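The night the arm kept pulling

10/5/23

So I owe everybody the story of why the teardown arm has been off for a while, and why there's a big red mushroom button screwed to the edge of my bench now. Ilse Smits has been after me to write it up and she's right, it'll save me telling it again.

Quick catch-up if you're new. The project is called Mirix, it takes apart old office desktops, and the job it has been learning lately is unplugging the drives. Connectors are a pain! A person wiggles a plug without thinking about it, and the arm only knows what I tell it, so I gave it a force limit: pull gently, and if the pull goes over the limit, let go and back up. It had worked fine on the first 4 machines.

On the fifth one it grabbed the plug under the drive, pulled, went over the limit, and did not let go. It just kept pulling. I was standing right there with coffee in one hand (I know, I know) and I watched the whole chassis start to slide across the bench toward me with the gripper still hanging on. I yelled at it, which did nothing, and then I hit the space bar, which is my software stop, and that did nothing either. In the end I dove for the power strip under the bench. The arm went limp, the computer stopped about an inch short of the edge, and the coffee went everywhere except on the electronics.

Then I did what I should have done first and read the log. The force readings were all there right up to line 1558, and after that it's the same number over and over. The sensor cable had worked itself loose at the wrist and the driver, instead of complaining, kept handing my program the last good value. That value happened to be just under the limit, so as far as the arm knew everything was going great. The space bar didn't work because my stop check sat in the same loop, waiting on the pull to finish. That part is all me and I'm pretty embarrassed about it.

Ilse came over the next evening and we went through it together. She used to fix packaging lines at Sandberg and she was not impressed with the space bar. We made a list on the back of an envelope, and since then I've been doing the boring work of going through it, with the arm at its slowest speed and my hand on the button.

What changed:

1. The stop is a real one now, wired into the arm's power. No software in the way.

2. If the force number stays exactly the same for 5 readings in a row, the program treats the sensor as dead and quits. Real readings always jitter a little.

3. The plug gets gripped and held first, with no pulling, until I've looked at it and said go. 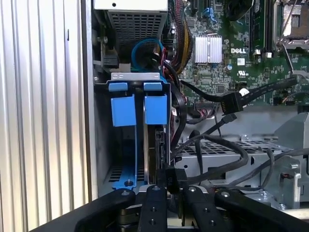

4. The chassis gets clamped down. Yes, it should have been clamped before.

I still want to put a strain relief on that wrist cable, and I haven't decided whether to trust the old sensor or spring for a new one. If you've had a driver feed you stale numbers, leave me a comment, I'd love to know how you caught it.

Filed under: Robots, Bench Notes, Things That Broke

Contact | © 2023 Mirix Bench Blog | Back to top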